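2.3 Planning your first order

Read this section before you fill in the Zidar order form. Prices are from the April list.

1. Decide how many operators will fold at once. Each needs a gripper. 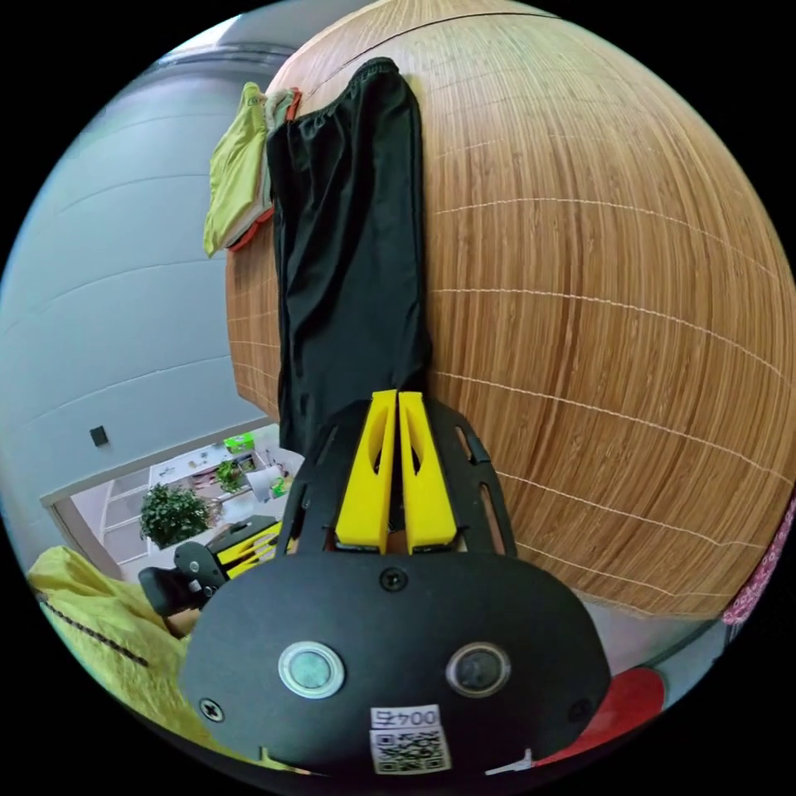 Budget for garments too. Jakano kits ship without any. Dark trousers with an elastic waist are a fair first purchase.

2. Order grippers in pairs. One pair costs 2,764. 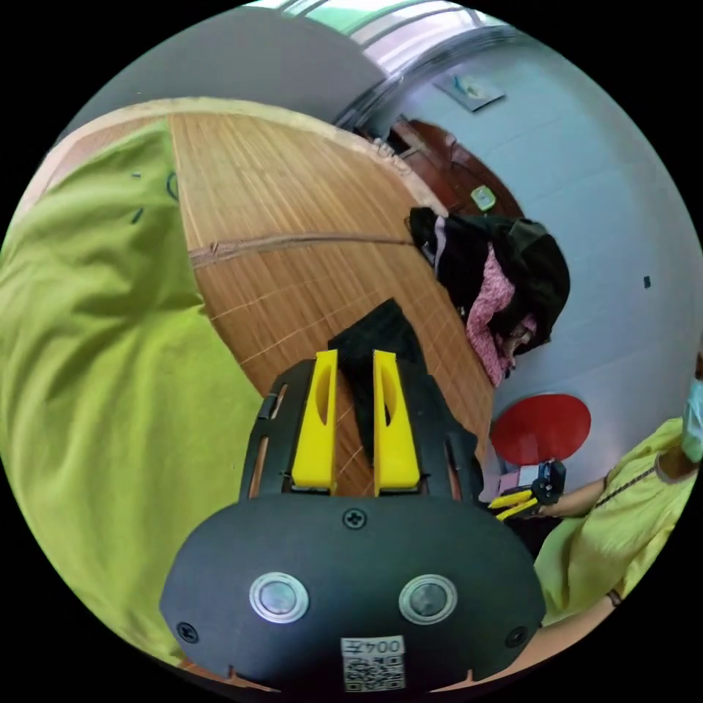
Two operators, one gripper each.

3. Set aside 800 for spare fingers and labels.

Note: Spares take 10 working days.

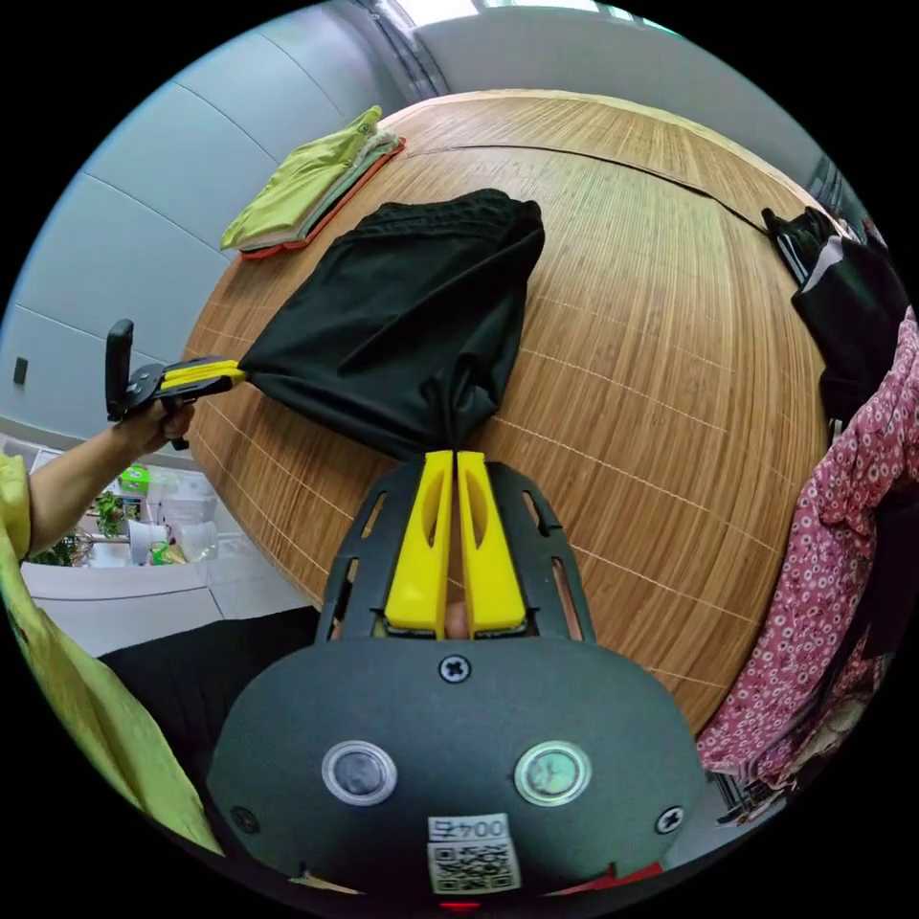
Labels must be ordered with the gripper they belong to.

4. Check the floor space on both sides of the work surface.

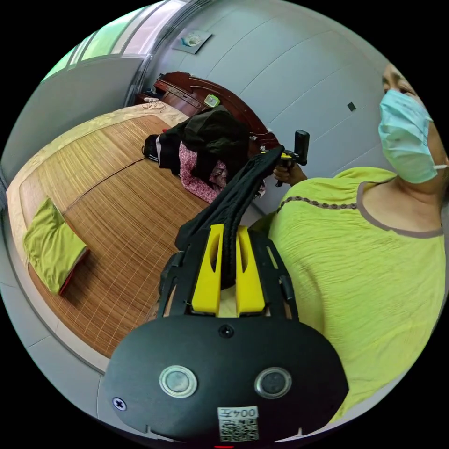
Gripper closed on a black garment.

Caution: Do not mix Arkarora and Jakano fingers.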